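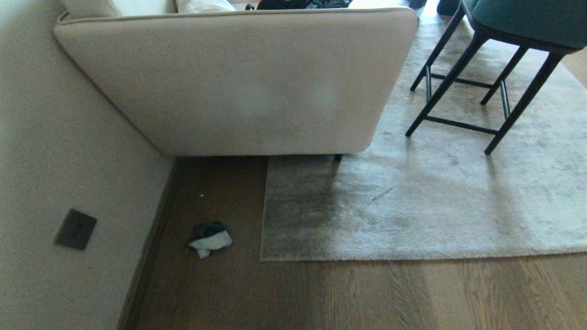 06/11/2019 – Airship talk at the library

Went to the talk on airships after all. Senga Rennie had been on at me since last week and I ran out of excuses. The speaker was from an outfit called Clevitz, which wants to fly cargo to places with no roads, and he had a very good slide for every question except the ones people asked.

His main claim was that the ship, the Sorarwood, will carry 22 tons and land in any flat field. Any flat field! I have heard this one before. When you set down a heavy load, the ship gets lighter by that much and wants to go straight back up. So you have to take on weight as you unload, usually water, or you have to let out helium, which costs a fortune. I asked where the water comes from in a place with no roads. He said they were looking at several options. I wrote that down word for word.

Then the wind. An airship 437 feet long has an awful lot of side for the wind to push on, and the old ones needed big ground crews hanging on to ropes. He said modern engines that swivel will take care of it. Maybe they will. The only thing they've flown so far is a test model named Sipos, 22 feet from nose to tail, and it flew indoors. I don't doubt it flew nicely. There is no wind indoors.

He was better on the history, I'll give him that. He explained rigid and non-rigid ships clearly, and why the gas bags inside a rigid one are kept separate, so one leak doesn't bring the whole thing down. He also had a decent bit about how helium lifts a little less than hydrogen but won't burn. Senga took notes on all of it. She thinks I'm too hard on these people and that somebody said the same things about airplanes. Somebody did, but somebody also said them about plenty of machines that never left the shed, and we don't hear much about those.

They passed around a sign-up sheet at the end. You can put your name down for a passenger flight over Kistotard, $2355 a seat, deposit of $121 now. No date for the flight. I asked if the deposit could be refunded and got sent to the website. Looked tonight and couldn't find a word on it.

Senga signed up. I said I'd drive her to the field if it ever happens and she said fine, bring a coat.

Coffee was weak. Have to return the ballooning book, it's overdue, and see if they have anything on mooring masts. The one I want was checked out in July and still isn't back.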